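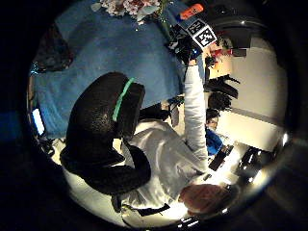

Flower table, blue cloth, with the black chair pulled up next to it.

Vustora Tabletop Set: Flowers and Cloth

Contents

This folder covers the flower part of the Vustora tabletop work. The activity is simple: a person works at a table covered with a blue cloth, picks up flowers, and arranges them. The folder has 2000 clips, sorted into 17 numbered sessions. Each session has its own notes file in plain text.

Flowers

All the flowers are artificial. They were bought as mixed bunches from Jaketti, mostly pale pink and white, with green stems and leaves. Real flowers were tried in the first session and dropped, as the petals bruised after an hour of handling. The clips with real flowers are kept in session 1 and tagged "fresh" in the notes.

Stems were trimmed to three lengths before use. Leaves that fell off were thrown away and not glued back on, so the bunches get thinner toward the later sessions.

Cloth

The cloth is blue and was not ironed. Folds and small creases are part of the set and differ from session to session. It was washed once, after session 9, and came back a little lighter. If you are matching colors, treat sessions 1 to 9 and 10 to 17 as two groups.

Room and furniture

Everything was done in one room at the Breststead site. The walls are white. The office chair is black and padded, and it moves around a lot. Some people sat for the whole task, and others pushed the chair aside and stood. The notes file gives "seated" or "standing" for each clip. In a few clips the person changes partway through, and those are marked "mixed."

Please don't use this folder if you need a plain background.

Tasks

lay – put stems flat on the cloth, side by side
gather – bring loose stems together into one bunch
turn – rotate a bunch so the blooms face the chair
move – carry a bunch from one end of the table to the other
clear – take everything off the cloth

Most clips run under 70 seconds. "Gather" clips are the longest.

Known problems

6 clips in session 12 have the wrong task label (they say "lay" and should say "turn"). The list is in the session notes, and the labels will be fixed in the next version.

Session 4 has no lighting entry. Horacio Lucero thinks the blinds were half closed, but it was not written down.

People

Set and flowers: Anathi Ntuli
Labels and notes: Zanele Molefe, Horacio Lucero
Contact for corrections: Iman Soliman

Send corrections with the session number and the clip number – a description of the clip alone is hard to trace.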